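Minutes, Trukbridge Water Users' Group, June meeting
Opened 6:35 p.m. Quorum confirmed.

**1. Previous minutes**

Approved with one correction: under item 4, "gate valve" to read "check valve."

**2. Supply and pressure**

Static pressure at the Virmont Road standpipe remains below the level agreed last fall. Kavitha Chacko presented the logger readings. Overnight pressure recovers fully; the drop occurs between 6 and 9 a.m. and again in the early evening. The pattern is consistent with demand on the upper branch and does not by itself indicate a leak.

The group discussed whether the pressure reducing valve at the Hegde Lane junction is set too low. The valve was last adjusted before the upper branch was extended.

- Action: K. Chacko to obtain the current set point and circulate it before the next meeting.
- Action: logger to stay at the standpipe until the July reading.

**3. Storage tank**

Inspection of the lower tank found scale on the inlet screen and a worn float arm. The roof hatch seal is sound. Two quotes were received for the float arm and screen:

| Supplier | Parts | Labor | Total |
|---|---|---|---|
| Trukus | $339 | $200 | $539 |
| Hegde | $278 | $200 | $478 |

The Hegde quote excludes disposal of the old screen. The Trukus quote includes it and a return visit within the year. Members were divided on the value of the return visit. Moved and seconded that the Hegde quote be accepted, with disposal handled by the group. Carried, one against.

The tank will be drained for the work. Households on the lower branch are to receive written notice with the shutoff hours.

**4. Meter replacement**

Deferred. The price list received covers the 3/4-inch model only, and the upper branch uses 1-inch connections.

**5. Newsletter**

Draft of the summer issue reviewed. The shutoff notice moves to page one. The back page was approved as laid out.

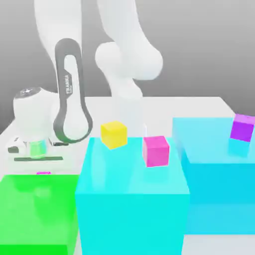 *Source: computer rendering; arm marked FRANKA.*

The paragraph on garden irrigation hours is to be shortened and the phone number for after-hours faults added. Printing costs are not to exceed $500 for the year.

**6. Other business**

The path to the lower tank needs cutting back before the contractor can bring equipment in. Key to the tank enclosure to be returned to the lockbox after each use.

Request from a Virmont Road household for a second connection: application incomplete, returned for a site sketch.

Adjourned 7:50 p.m. Next meeting in July, same room.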